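2 March 2025

A slow Sunday at last, and I have the kitchen to myself with the radio on low. I walked down to the river at Tadby before breakfast and the path has finally dried out enough for ordinary shoes, though I still came home with mud up one trouser leg. The snowdrops are going over. February seemed to last for 17 weeks and I can't say I'm sorry to see the back of it.

Harpreet rang at ten, and we talked for so long that my tea went stone cold – she has taken the house in Ikville after all! It needs a new roof over the back bedroom and she has six windows that won't open, but she sounded happier than she has in ages, and I've promised to go up at Easter and be useful with a paintbrush.

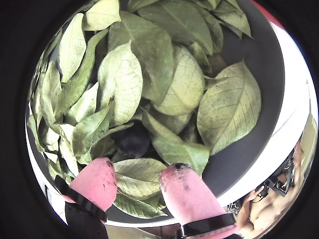
Leaves, a good heap of them.

After lunch I had another go at Mum's letters. I've got as far as the summer she spent working in the bakery, when she wrote home nearly every day and complained about her landlady (who counted the sugar lumps) and asked for stockings. I had meant to put them in order and be done by teatime, but of course I sat on the floor and read them instead, and my knees have not forgiven me. There is a whole page about a dance I never heard her mention, and a boy called only F. I do wish I could ask her.

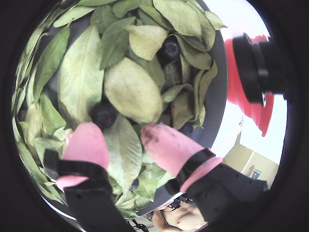
Lieselotte Hinrichs

I must write to Stepan this week and tell him about the dance, as he knew her friends from those days far better than I did. Also to find: the blue folder, stamps, and a birthday card for Audrey-Anne, who will be six and wants something with a horse on it.

Soup for supper, and the last of the bread. It was still light when I drew the curtains, very nearly.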